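Tradstead Lunchtime Walks
Progress report to the Kemeren Fund, October 2019
Prepared by Farah Chin

We're past the halfway point of the grant and I'm really pleased with how it is going. When we applied, we said we wanted to get desk workers in the business district out of their chairs and walking at lunch, and we hoped for 100 people by Christmas. We already have 145 signed up!

Walks so far

There are 12 walks on the timetable now, all between half an hour and fifty minutes. The canal loop is still the favourite by a long way. The market route had a slow start in August, when half the offices were on holiday, but it has picked up nicely and the group has started stopping for soup on the way back (the walk leaders have asked if we can add ten minutes, and we have).

Two walks had to be changed. The old railway path is closed for drainage work until spring, so that group now goes through the cemetery and out by the library, and several people have told us they like it better. The hill walk was too long for anyone with a one o'clock meeting and we have cut off the top section.

Walk leaders

Czesław Kwiatkowski has trained all our leaders, using the first aid course we told you about in the bid. He is a wonderful teacher and people come out of his sessions wanting to lead a walk the very next day. We would like 2 more leaders before the winter, mainly to cover sickness.

Employers

Krishnan and Brovano have both agreed to let staff take a longer lunch on walk days. Brovano also put our timetable on the staff noticeboard, and we had a rush of new names straight afterwards.

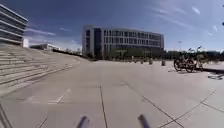 Money

Spending is close to plan. Printing cost less than we expected and training a bit more, and with your agreement we'd like to move the printing underspend across to pay for hi-vis vests and torches. Full figures are in the attached sheet.

Next steps

The winter timetable goes out next month. We are also trying a slower, flatter walk for people coming back from illness or injury, which three of our regulars asked for. Czesław will lead the first few himself, and you would be very welcome to join us on one.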